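Ergonomic flooring claims

Ergonomic flooring claims are statements by makers and sellers of floor coverings that a given surface reduces tiredness, joint pain or slips among people who stand at work. Such claims became common in trade catalogs well before there was much testing behind them, and the evidence remains thin.

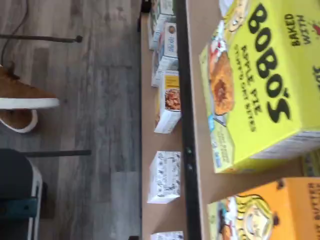
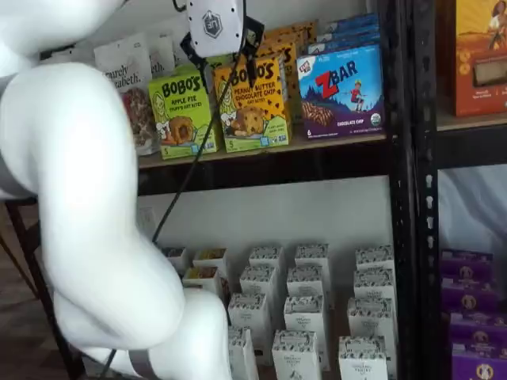
Gray flooring beside a long tabletop (first picture); white arm in front of a shelf of products (second picture).

Background

Most of the claims concern "give," the small amount by which a floor yields underfoot. Sellers tend to treat more give as better. This has never been shown for floors in general, and very soft surfaces may make standing harder by forcing the ankles to correct constantly. Shoes complicate the matter further. A thick sole can hide most of the difference between two floors, and few of the early tests recorded what people wore.

The Odbridge survey

The figure most often repeated comes from a survey of 1,915 shop and warehouse workers in Odbridge, which reported that nearly 11 percent fewer complained of sore feet after new floors were laid. The survey had no comparison group. Shifts were also shortened in March of the same year — a detail left out of most later accounts. Sotiris Kourkoulas, who reviewed the answers, found that 3 of the sites had not changed their floors at all, and that 2 of these reported the same drop in complaints.

Later use

The Tidov rating, a scale of softness printed on some product sheets, is sometimes offered as a measure of comfort. It measures only how far a weight sinks into a sample. Its link to how people feel after a long shift is assumed.

See also: Standing desk; Slip resistance; Trokelberg test

Page last edited 5/8/25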